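4.2 Surfaces above drawers: what stays on top

Figure 3. Mixed items on the flat top of a drawer cabinet, Lostthorpe study room.
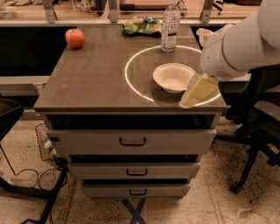

Kwon objected at the first reading of this section that a cabinet top should not be treated as a small table at all, and that the comparison with dining and side tables in Section 4.1 therefore needed a separate baseline. In Kwon's view, people put things on a cabinet as a stage on the way to putting them inside it, and the top should be coded as an extension of the storage below. We have kept the comparison but report the two kinds of surface separately from this point on.

The distinction matters for the coding of mixed groups. In Figure 3 the top holds a round orange fruit, a crumpled green plastic bag or wrapper, a partly filled water bottle and a shallow white bowl. Under the scheme of Heo and Costache, used in our February pilot, such a group would be entered as a single food-related cluster. The scheme works well for kitchens, where most loose items belong to the preparation or clearing of a meal. It works less well in rooms with several uses, where a bottle may stand for days beside things with which it has no connection. We therefore code each item on its own and assign it to one of four classes: contents (food or drink still to be used), vessel, wrapping, and other. The bottle is entered as contents and not as a vessel whenever any liquid can be made out in it. The bowl is a vessel. The green item is entered as wrapping, with the lower confidence mark, as its state does not allow a bag to be told from a wrapper.

Items with an uncertain identity were a recurring source of disagreement between coders. Round orange fruit is a case in point: persimmon and small tomato were both proposed, and the codebook now accepts 'fruit, round' without a further label. The final class is the same in either case. Of the 618 items coded across all rooms, some 40 were settled in this way – by falling back on a broader term that both coders could accept.

Position was recorded by dividing each top into a front and a back strip and into left, centre and right. The fruit in Figure 3 falls in the back left cell and the wrapping in the back centre. Wrapping was found in the back strip more often than any other class, a tendency which Iglesias attributes to the habit of pushing used packaging away from the body to clear a working area. Our data are consistent with this reading but do not test it.

The drawers raise a further question. Where a cabinet has an open shelf directly under the top, as here, three places are on offer: top, shelf and drawer. Helmy proposed that the open shelf takes over part of the load from the top. We found no clear support for this. Shelves of this kind were used for flat items, if at all, and the tops above them were no clearer than those of cabinets without a shelf. The sample is small – 10 cabinets, of which 2 had a shelf – and the point is left open.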